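Laying out a shared tabletop: where things go and why it matters at serving time
Speaker notes, Golnar Ghasemi
Slot: 20 minutes plus questions. Clicker is on the lectern.

Slide 1. Title

Say name, say Skallelthorpe, move on. Thank Omid Soltani for the layout drawings, which he redrew twice.

The talk covers one table and the things that sit on it. It does not cover chairs, floor plans or kitchen workflow. If someone asks about chairs, refer them to the handout, page 2.

Slide 2. Terms

Define these before going further. The Bandell session lost ten minutes to an argument over the word "setting".

Surface: the whole top, edge to edge.
Setting: a plate and whatever belongs to it.
Common items: sauces, fruit, bread, anything more than one person reaches for.
Reach: the distance from the near edge at which a seated adult can pick up a common item without standing. We use 705 mm. It was measured with our own staff, so treat it as a working figure.

Slide 3. How the record was made

Staff at Skallelthorpe logged 3129 pick-ups of common items. Of these, 2199 were of items inside the reach line. The remainder were outside it, and most of those involved standing up or asking a neighbour.

Do not present this as a controlled study. Items inside the line may simply have been the popular ones. Omid raised this in March and he is right. The next round will swap positions halfway through.

Pause here. People like to copy the figures down.

Slide 4. The plate as a fixed point

Main claim of the first half: place the plate first and measure everything else from it. Measuring from the table edge works on paper, but plates get pushed about and the common items stay where they were put.

A round plate is easier to work with than a square one, as its clearance is the same in every direction. Rim to rim, leave a hand's width between the plate and anything that can tip. Flat or low objects can sit closer.

Slide 5. Tall items and low items

Bottles are the usual problem. A sauce bottle has a small base and a high centre of gravity, and people reach across it for other things. Put bottles to the side of the plate, on the side away from the serving hand. Fruit can go at the far edge. It is picked up less often during the meal, and it does no harm if knocked.

Slide 6. Photograph, white surface

Point out the large round plate first, then the yellow toy bananas lying beyond it near the top edge. We use toy fruit for layout work; it keeps its shape and can be put back on its mark the next day.

There is a ketchup bottle on the left side of the layout. Ask the room whether they would leave it there for a left-handed diner. Allow one minute, no more. 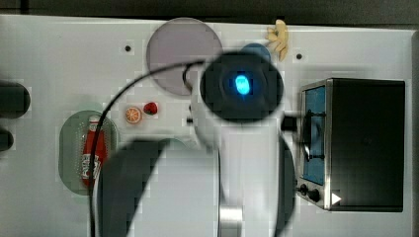 Slide 7. Colour against the surface

A white top is practical for cleaning and poor for contrast with pale crockery. The plate on the previous slide is translucent with a greyish-lavender tint, and its rim is slightly darker than the rest. Go back one slide if the projector is weak.

Recommendation: choose crockery with a visible rim. The rim does most of the work in showing where the plate ends. Plain white on white should be avoided where any diner has reduced vision. A tinted plate is a reasonable compromise — a dark mat under a pale plate is better, but mats add to the laundry.

The two small dark holes in the table surface may prompt a question. Treat openings as keep-clear areas and do not stand a narrow-based item across one.

Slide 8. Templates

The Sharifi template is a paper sheet with outlines for plate, bowl and two common items. It is quick to use and wears out quickly. The Setana version is the same drawing with a reach line added. Tape it at the corners only.

Neither template handles shared dishes well. Say so before somebody else does.

Slide 9. Open points

Whether the reach line should be curved. Omid thinks yes, and has a drawing in the backup slides.
Whether bottles should be moved during the meal or left.
What to do on tables narrower than the reach figure.

Questions. If time is short, skip the backup slides and collect the spare templates from the front row.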